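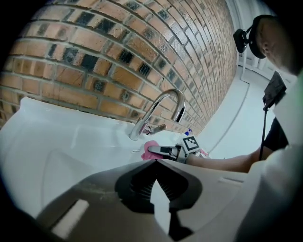
Hunmont says the mortar should have gone in softer, that a mix that strong will pop the faces off old brick inside of ten winters. Fair. We went back through the batch sheets this morning and the first two panels were mixed off the wrong line of the chart. Those are coming out.

March, second week. Lime mortar trials, continued.

Batch 7 -- lime putty and sharp sand, 1 to 3, no pozzolan. Sand was the Beltstead coarse, sieved twice. Came off the paddle sticky, added a splash more sand, should of written down how much. Left it covered 24 hrs, knocked it up again with NO extra water. Much better. Holds on an upturned trowel now.

Batch 8 -- same but with Trondon sand. Too fine, too yellow. Hairline cracks in the test joint by next morning. Not worth repeating unless we blend it with the coarse.

Batch 9 -- half and half blend. Color is closest so far to the old stuff on the Mulligan job. Dries a lot lighter than it looks in the bucket, so don't judge it until it has sat a few days.

Cubes crushed so far, all in psi:
batch 5: 394
batch 6: 358
batch 7: 111 (too young, shouldn't have crushed it yet)
Target is 300 or a bit over at full cure. 5 and 6 both have cement in them so they don't really count. Keep the rest of 7 under damp burlap and leave it ALONE till next month.

Raking out: plugging chisel and the small hammer, no grinder. Tried the grinder on one bed joint and nicked the arris on two bricks, one of them badly. Depth twice the joint width. Brush out, then mist -- mist again right before pointing. Dry brick sucks the water out and the joint goes to powder. That was the whole trouble with panel 3, I think, nothing to do with the mix.

Finishing: wait til a thumb barely marks it, then beat back with the churn brush. Went too early on panel 4 and dragged lime over the faces. Tried cleaning it with a damp sponge, made it worse. Let it go hard and take it off dry with a wooden scraper.

Still to do
-- salt test on the dark headers, they seem to take up water slower than the reds
-- order putty, two tubs left and one has skinned over
-- relabel the sand bins, somebody swapped the lids
-- ask Hunmont which chart they use, ours has a coffee ring right over the 1 to 3 row
-- burlap wetted at 4 pm, needs it again first thing tommorow

Frost forecast overnight. Panels 5 and 6 covered, 4 not, ran out of sheeting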